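4.2 What the stallholders told us about the move

I should say first that the Clastport hall was never meant to be my case study. I had gone there with Wendelin Mayrhofer to look at the parking data, and we ended up staying most of January (the coffee helped) talking to people who had traded in the old building before it shut. The parking data turned out to be useless, by the way, and we've put what little we could save of it in the appendix.

The plan on paper is easy to follow. Hedarov, the developer, gets to put 390 apartments on the site, and in return the ground floor of the main block has to be let as a public market hall. The old hall had 100 stalls. The new one has room for 23 units, most of them bigger and all of them with their own water and power. If you only look at floor space, the swap seems pretty fair, and that's how the planning report treats it. If you ask the people who used to rent a single table near the north door, you get a very different answer!

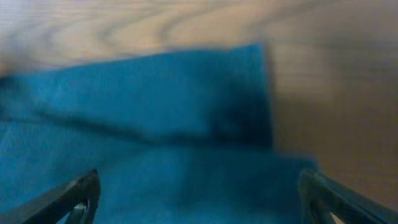 Figure 6. Teal-blue cloth on a light wooden surface.

The table renters were a group I knew almost nothing about when we started. They paid by the morning, carried everything in and out themselves, and didn't show up in the lease records at all, so the consultants who counted tenants simply missed them. Wendelin found them through an old notebook of daily fees, which had been kept by hand and stored in a drawer at the Brustside library. It lists 3827 separate table rentals over the last full year of trading. Many of the names come up again and again, and a few come up only once, with a note next to them that we couldn't read.

We talked to as many of the regulars as we could find. Clothing sellers were the easiest to track down (they had mostly moved together to the Brustside parking lot) and the food people were the hardest. I had expected complaints about rent. There were some, sure, but what came up far more often was the length of the lease. A three-year commitment makes sense if you run a butcher shop. It makes no sense at all if you sell secondhand kids' clothes in the months when you aren't picking fruit, and several people laughed out loud when I read them the terms.
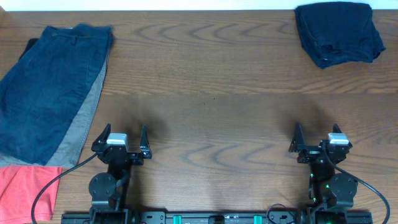 Figure 7. Folded denim shorts on top of a stack of clothing, on a wooden tabletop.

Kilian Leitner, who read an early draft of this section, thought I was being too hard on Hedarov here, and he has a point. The lease length came from the lender, and the firm did ask for something shorter on the smallest units. The letters are in the public file. Still, once the lender said no, the matter was dropped, and I couldn't find any sign that a day-rate area was ever drawn up, even as a sketch. Londoño Yard, which we cover in section 5, had the same kind of lender and the same kind of lease, and it kept a strip of day tables along the back wall by letting the whole strip to one operator on a long lease. The operator takes the risk and rents the tables out by the morning. It's a bit clumsy, and the operator's cut is a sore spot, but the tables are there.

So was that option open at Clastport?

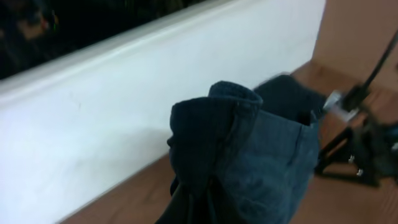

I think it was, at least until the floor plan was fixed. After that, the columns and the fire route left no wall long enough for a strip of any size, and moving them would have meant going back for a new permit. Wendelin is more cautious than I am and would like to see the early drawings before saying anything firm. We asked for them twice. The first request went to an office that had closed, and the second got us a very polite reply and a copy of the final plans, which we already had.

One more thing about the notebook before I get to rents. The fees in it are rounded, sometimes up and sometimes down, depending (as far as we can tell) on who was collecting that morning. I've used the totals as written and haven't tried to correct them, so the income figures in Table 3 should be read with that in mind.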